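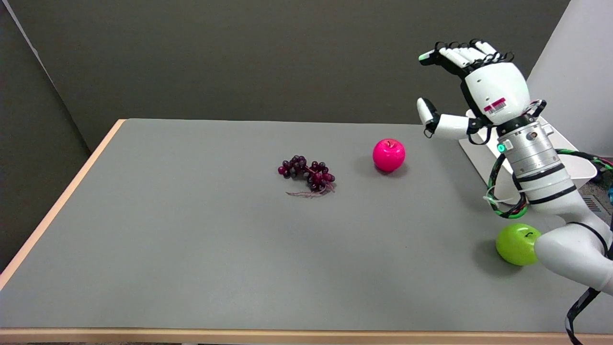 Fruit school is in session at Horkilach

The newest hire at the Horkilach workshop in Pultitz spent July learning to pick up an apple. It has one job, a good deal of cabling and a staff of patient people to move its hand for it.

The trainee is a white robot arm with a jointed hand, known in the building as Darkirura. Instead of writing out each motion in code, the team steers it by remote control from the next room. An operator closes a gloved hand, the robot's fingers follow, and the computer keeps a record of the whole business. Do that enough times and the machine is supposed to get the idea.

"Enough" is the word people argue over. The log stood at 3,183 recorded tries when we visited, most of them apples. A good operator gets through 75 in a shift before the shoulder starts to complain. The robot has no shoulder complaints on file.

The lesson plan is modest. Reach over the table, get the thumb on one side of the fruit and the fingers on the other, squeeze, lift, put it back. Then do it again with the fruit moved a little, so that the robot learns apples and doesn't just memorize one spot on a gray tabletop. Grapes are in the course as well, being an awkward shape and a fair test of anyone's manners.

The hard part, operators say, comes just before contact. People slow down there without thinking about it. New operators tend to dive in, and a robot taught by divers will dive too. Trainees at the controls are now asked to wait for a count of three with the hand open over the fruit.

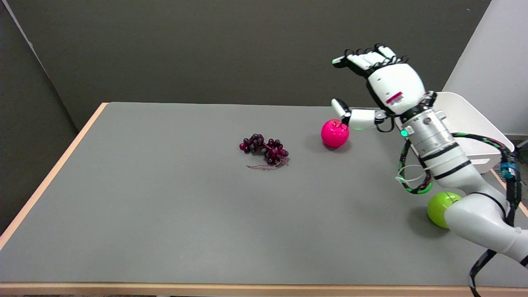
Visitors may try the controls

Horkilach will let the public have a turn at the remote station later in the season, 50 people a day, with each visitor allowed 3 tries. Those runs will be kept apart from the training set, a precaution that the workshop says is no reflection on the town.

The next course is called Ghiță, and it involves putting the fruit into a bowl. The bowl is on order.

Contact the newsroom | © Pultitz local news, all rights reserved | Back to top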